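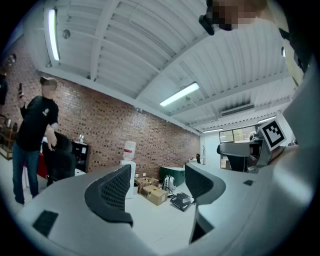

Can I run 100BASE-T1 from the camera box to the gateway over ordinary twisted pair while I'm testing on the bench?

For a short bench run, any decent twisted pair of the right impedance will do. Keep the untwisted ends as short as you can, don't mix it in with the power leads, and move to proper automotive cable before anything goes in the vehicle.

A bit more background, as I left a lot out. I'm converting an old delivery van into a test vehicle and it's my first go at automotive Ethernet after years of CAN. I've got a Cadberg gateway with 5 single-pair ports and a Wasta media converter so I can watch the traffic on my laptop. The link comes up on a metre of cable and I was so pleased I made everyone in the house come and look at the green light! On the longer run to the back doors it drops whenever the heater fan starts. Same connectors at both ends. What should I check first, and is it worth going to the gigabit version now while the trim is off?

iltwood_vans

Oh, you're going to love this once it settles down. I moved over from CAN a couple of years ago and I still get a kick out of seeing a whole camera stream go down two skinny wires.

Fan first. Follow its supply and see how far it runs next to your pair. Mine shared a clip with the blower feed all the way along the sill, and moving it to the other side of the van stopped nearly all my dropouts. If they have to cross, cross them at a right angle.

Then look at the connectors. I had 9 of them on my loom (too many, I know) and in every one I'd untwisted far more wire than I needed to, just because it was easier to crimp. Remaking them took an evening and the error counter has barely moved since. Do read that counter, by the way! The light tells you the link is up and very little else. Most PHY chips keep a signal quality figure too, and if the Cadberg lets you see it you can start the fan and watch the number change as it spins up.

One silly one: check that one end is set to master and the other to slave. You probably have this right if the short cable works, but some converters have a tiny switch for it and it's easy to knock when you're lying under a dashboard.

Blackwood bench

Agree with the above about the fan. Also check your grounds.

twopairs

Great project, and please post again when it's running.

On the gigabit part: if the trim is off, I'd put the better cable in now and keep the slower ports until you need more. Cable rated for 1000BASE-T1 will carry 100BASE-T1 quite happily, so you lose nothing except some money. The ports are another matter. The two speeds don't talk to each other unless the chip at each end supports both, and a lot of older gateways don't, so look at the data sheet before you order anything.

Length might matter as well. The usual figure for the unshielded stuff is 15 metres, and people forget that the route up the pillar and along the roof is a good deal longer than the van. Measure it with a bit of string. If you go shielded, connect the screen the way the connector maker tells you to. I've seen a screen left floating at both ends, and the owner couldn't work out why it was no better than plain wire.

You can also borrow a trick from the wiring people: leave a spare pair in the loom, labelled at both ends. I put one in last May and was using it by the summer – a second rear camera, which of course I'd sworn I would never want.

On the software side, have a look at time sync early on, even with one camera. It's far easier to get it going on a small network than to add it after everything is bolted down. My first log had frames 41 milliseconds adrift from the wheel speed data, and it took me ages to spot because each log looked perfect when I opened it separately.

iltwood_vans

Seconding the spare pair. I ran one to the roof and one to the front bumper, and only the bumper one is still spare.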